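Skuvton Posts Simulated Results for Two Grippers in Kitchen Benchmark

Skuvton has released the first results from a gripper comparison run entirely in simulation, with a second round covering wrist cameras due in April. The tests used one arm model and one controller throughout, changing only the end effector between runs. The two grippers compared were the Zovine parallel unit and the Gallegos unit, which has longer fingers and a lower rated grip force.

Each gripper was given 104 object layouts in the same virtual kitchen. Four of these were used for calibration and dropped from scoring, leaving 100 per gripper. Zovine completed 81 picks and Gallegos 74.

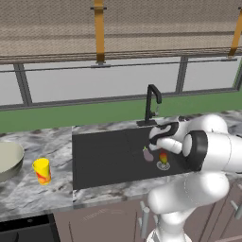

Most of the gap came from the sink layouts, according to test lead Dayana Quezada. Countertop picks were close to even, but targets inside the basin forced the arm to reach over and point the gripper down, with less room to correct a bad approach. Small produce was the hardest category. An eggplant lying next to a fruit that stands on the drain strainer, for instance, leaves little space for a finger to come down between the two, and the planner has to keep the gripper housing clear of the faucet as well.

"The longer fingers reach the bottom of the basin more easily, but they also touch the neighboring object more often," Quezada said. "We count that as a failed pick if the neighbor moves more than 2 cm."

The controller ran at a fixed rate of 1,000 Hz in all trials. Contact friction was held constant — a limit the report acknowledges, as wet surfaces were not modeled. Grip force was capped at the same value for both units, below the Zovine maximum.

Layout files and scoring scripts are available to members of the Wutley test group. Hardware trials on a physical sink station will follow the camera round.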